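Home | Projects | Reports | Staff | Links

Setting Up and Maintaining the Wrist View in the Plilodow Simulated Cell
Shahnaz Chowdhury
October

1. Purpose

The Plilodow cell is the simulated workcell our course uses for pick-and-place exercises. It has one arm with a parallel-jaw gripper and a camera mounted behind the gripper on the wrist. Every group shares the same cell files. When I took it over, the start-up routine was spread over several old notes, and two of them gave different values for the camera mount. My project was to write one routine that works, and to record the faults I found along the way so the next student can deal with them faster.

The report covers the gripper zero, the camera mount and the scene assets. It does not cover grasp planning. That part belongs to the Navaratnam group and has its own report.

2. Starting point

The cell loads from a main file called Fisus, which pulls in the arm, the gripper and the room as separate parts. The gripper part had been edited by hand many times. I compared it with the original copy on the lab server and found 3 settings that did not match: the finger travel limit, the left finger offset and the camera tilt. I put all three back to the original values and worked forward from there, changing one setting at a time and saving a copy after each change.

3. Gripper zero and open position

The first check is done with nothing but background in front of the fingers. I move the arm to a pose where the wrist camera sees no table and no parts, then send the open command. With a plain background it is easy to see the edges of both fingers.
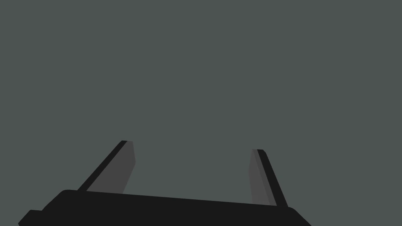 Figure 1. Wrist view in the clear pose, gripper open.

The palm runs downhill from left to right in this view, and the right fingertip sits lower than the left one. I lost an afternoon to this. I took it for a bad finger offset and tried to correct it in the gripper part, which made the fingers close off center. The slope is in the camera mount. To tell the two apart, compare the tips with the top edge of the palm and not with the bottom of the window. If the tips follow the slope of the palm, leave the finger offsets alone.

The routine I settled on:

Load the cell and wait for the joint readout to stop changing.
Move to the clear pose.
Send open, then close, then open again.
Read both finger positions. They should be the same size with opposite signs.
If they differ, reset the finger offsets from the original copy. Do not type in new ones.
Save a view from the wrist camera with the run number in the file name.

I repeated the open and close cycle 1019 times in a scripted run overnight. The finger readings at the end matched the ones at the start. In an earlier run, before I restored the travel limit, the script stopped at cycle 838 with a limit error on the left finger. I have not found out why it took that long to show up. The log from that run is kept in the project folder under "limit".

4. Checking scene assets from the wrist

The second check looks at the room parts. Students add furniture and fixtures to the cell, and the models come from different sources. The main camera only shows them from one side, so faults on an underside can stay in the files for a long time. From the wrist it is possible to look up at them.

The wooden lattice, with its dark gray panels set between the slats, came in with the Beletti asset pack. Seen from below, the grid and the outer rim show no gaps in the part that is in view. There are two light marks on the wood, one on a crossbar toward the upper left and one on the lower outer rail, and a darker patch on the rim close to the corner. They could be texture faults or they could be part of the wood pattern. I listed them in the asset log and did not edit the model. The fingers are clear of the lattice in this pose, with a wide band of plain background between. 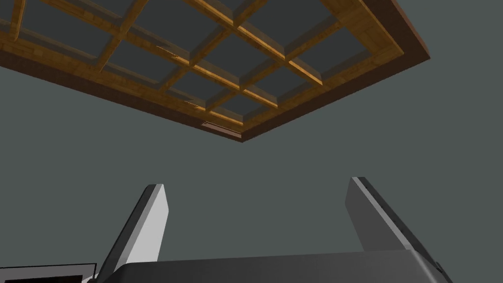
5. Maintenance schedule

Run the gripper zero at the start of each lab session. It takes 5 minutes with the cell already loaded.

Run the asset check whenever a model is added or replaced. Use the same arm pose each time, or the views cannot be compared.

Keep the original gripper part read-only. I changed the permissions on the server copy, so edits now have to be made in a group's own folder.

6. Remaining work

The camera mount still has two sets of values in circulation. Fisus now loads the original set, but some of the older exercise files carry their own copy and will override it. Those files need to be opened one by one. The limit error also needs another look, starting with the old travel limit and a shorter script.

Contact: Shahnaz Chowdhury, Plilodow project | Copyright Plilodow student reports | Back to top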